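The sleeve wars, continued

9 July 2024

Long-suffering readers will remember that in February I swore I would never again touch the arm on the Zudano cell. I have since touched it most weeks. I now have opinions about fabric.

The arm wears a black sleeve, which keeps dust and stray cables away from the joint. It's a good sleeve. It cost 199 pounds, a figure Farzana Awan can recite from memory and frequently does. Its one fault is that it would like to be somewhere else, and creeps up the arm in slow stages until it sits there like a school sock in reverse.

Iestyn Watkins favours a tighter strap. Parviz favours a looser strap and more patience. I favour going home at five, so I read the manual, where the whole subject gets one sentence on page 700 and something: "Ensure cover is correctly seated." Thank you, Rustberg.

What I do now is park the arm with the hand pointing down, lock the cell off, and push the sleeve right up so I can get at the metal. Wipe the metal with a dry cloth. Then go over the fingers one at a time, bending each gently and feeling for grit in the joints.
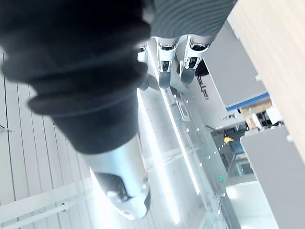

Putting it all back

Start from the top and work the folds down with both hands. Do not yank. I yanked in February and we ordered another sleeve (see 199 pounds, above). The strap goes on last, two fingers' slack, and the seam faces the back or it will rub.

Then run it slowly, with no load, through the longest reach it has. If the sleeve rides up on that, it'll ride up on everything, and you may as well take the strap off again before the kettle's boiled.

The counter read 1,054 cycles when I next looked, and the sleeve had moved by the width of my thumb. Iestyn says this proves him right about the strap. Parviz says the same. I've written it in the log as "fine" and ordered a spare strap – the tight sort, but don't tell Parviz.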